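Drarninow opened its workshop in Clovden for a morning in July, and I got my name on the list the minute it went around. I've been past that building a hundred times on the way to the train and never knew what went on behind the big windows. What goes on is that people clean bathrooms, very carefully, with a gripper in each hand, and every move gets recorded so that robot arms can be trained on it later.

There were other stations to see, and I know I should have spread my time out better. But I got stuck at Station 9, the bathroom one, and stayed there until they started putting the coffee away. So this report is almost entirely about Station 9, and about how they keep it in working order, which is the part I find I can't stop talking about at home.

First, what's in it. Two white toilets side by side along a plain white wall. A tall whiteboard-type panel with a black frame, standing on thin black legs. Cables, stands, a desk off to one side with more cables. The floor is a gray marble pattern and very shiny. The people working wear black and have hand-held grippers, and the grippers are the real machinery here. Each one has two curved fingers with grippy black pads, a handle, its own camera and a cube with square black-and-white patterns on its sides. The cube is how the system knows where the gripper is and which way it's turned.

I arrived while they were getting ready, and that was pure luck, as the setup is more interesting than the cleaning. They go through it at the start of every shift and again after lunch. A laminated sheet hangs on a hook by the desk and nobody skips a line on it, even the person who wrote it.

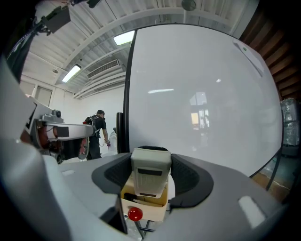

View from one of the gripper cameras. The red knob is at the bottom of the mount, and the tall panel fills most of the right side.

The sheet starts with the camera lens. They use a dry cloth, then a look at the live picture on a laptop, then the cloth again if there's any haze. A wide lens that close to your hands picks up everything, and a fingerprint in the wrong spot spoils a morning's recordings. The operator told me they once lost most of a day to a thumbprint that only showed up when the sun came in from the window side.

Next come the pads. You press each one along its length and feel for any part that lifts. Then you close the fingers on a strip of paper and pull. If the paper slides out easily at the tip, the pads have worn smooth and get changed. The pads come from a small shop called Vandenberghe, cut to shape, and they're held on with tape from the same place. I was allowed to do a change myself! You peel from the back of the finger toward the tip, never the other way, wipe the bare finger with alcohol, wait for it to dry, and then roll the new pad down starting from the wide end. Mine had a bubble in it. They peeled it off again very politely and the second one was fine. I have the first one in my jacket pocket.

A pad gets changed after 111 recordings even if it passes the paper pull. They settled on that number by looking back through their notes at when the slipping started, and then picking a point safely before it.

Then the fingers. You squeeze all the way, let go, squeeze again, and watch the opening number on the laptop go down to zero and come back up to the same value it had before. If it comes back a little short, there's grit in the slide or a screw has crept loose. They had a gripper on the bench with exactly this problem (tag 1403, known as the sticky one) and we got to see it opened. It was grit. Or rather it was dried cleaning paste, a tiny crust of it right at the end of travel, and it came out with a wooden toothpick. They don't use metal picks inside the slide. After that a drop of dry lubricant, ten squeezes, and another look at the number. It came back right on. There was some applause, partly from me.

The cubes get their own section of the sheet, and it's longer than I would have guessed. The printed faces can't be scratched or shiny, and they must be absolutely tight on their mounts. The test is to hold the gripper still against a block on the bench and push the cube gently with one finger while somebody else watches the screen. Any wobble at all and it goes back to the bench. If a cube has been taken off for any reason, the whole gripper has to be calibrated again, so they really don't like taking them off. One of the visitors asked if you could just glue them. They did glue them in the beginning, it seems, and then a face got scratched and the whole mount had to be sawed off.

By then two people were at work in the bathroom corner, and we moved over to watch. 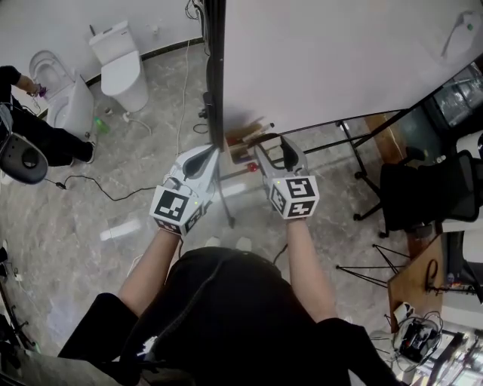 Two grippers held out over the floor, seen from above. Note the marker cubes by the handles and the small green lights.

The green lights are worth a paragraph. Green is good: the gripper has power, it's talking to the recorder and its clock agrees with everybody else's. That last part matters most. With a camera on each gripper and one up on the head, you have several recordings of the same moment, and if one of them runs late the hand appears to close on a thing before it gets there. Before each session they do a clap test. The operator taps the two grippers together at chest height, three times, where all the cameras can catch it, and the software checks that the taps line up. The software is called Plostance and was written in-house. It's plain gray with big buttons, made that way so you can hit them with a gripper in your hand. I loved it.

If the taps don't line up, the routine is short. Stop, unplug the one that's off, count to twenty, plug it back in, tap again. If it fails a second time, the gripper goes on the bench with a piece of orange tape on the handle and a spare comes off the shelf. There's no third try. I asked why they're so strict about it and got a look that said they had tried being less strict.

Cables were the thing I'd never have thought of. The station has a lot of them, some on the floor and some hanging, and the people in it are looking down at their hands. So there's a cable walk. Somebody follows every cable from one end to the other with their eyes, then with their hand at both plugs, and gives each plug a small push. Cables wear out near the plug first, where they bend. They write the date on a paper flag when a new one goes in. I've since done a cable walk at home behind the television and I don't recommend it.

The work itself is slower than you would clean your own bathroom. Reach, close, lift, a little pause, move, put down, open. The pause is on purpose and gives the training a clean place to cut. After every recording, whatever was used goes back where it started, or gets swapped for something different if the plan says so, and the one who resets is careful to stay out of the way of the cameras until the operator calls out "clear." They take turns. Holding both grippers out like that gets heavy (I tried it for a few minutes and my forearms were done) so nobody does it for longer than half an hour at a stretch.

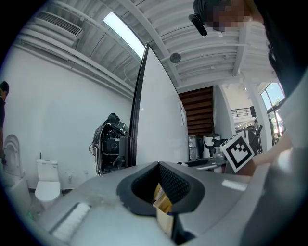

A marker cube close up, with the toilets to the left and the stairs behind.

You can get a good idea of the size of the hall from down there. It has a high ceiling with beams and pipes running across it, a reddish-brown staircase, and an upper level with a railing. I'd thought a room like that would be echoey and loud, and it was nice and calm, with just the clicks of the grippers and someone saying "clear" every so often.

The head cameras get looked after too, of course. The checks are the same as for the grippers, lens, cable, mount, plus one extra: the operator looks straight down at their own hands and the person at the desk says yes or no. If the cap has slipped up even a little, the hands drop out of the bottom of the picture. They've drawn a line on the laptop screen in marker pen and the fingertips have to stay above it. High technology, low technology, both on the one desk!

At the end of a shift everything gets wiped, the grippers go back on their pegs with the fingers open so the pads don't take a set, and the day's numbers go in the book. It's a paper book, with a column for what went wrong, and I was allowed to page through it. The running count on the morning we were there stood at 2361 recordings for this station. The "what went wrong" column was the best reading of the day. Somebody had written "dropped it, my fault" and then the next day, in the same handwriting, "dropped it, its fault."

A few practical notes for anybody going next time. The side door is the one you want, the front one is for deliveries. Wear flat shoes with some grip, that floor is slick. You can take pictures in the hall if you ask at the desk first. Coffee is good, and there were almond cookies until I found them.

They plan to open up again in the fall, and by then the station should have a second bench for repairs so that a visitor can take a scrapped gripper apart and put it back together. I've already written to ask for a spot. If I get one, I'm starting with the slide, and I'm bringing my own toothpicks.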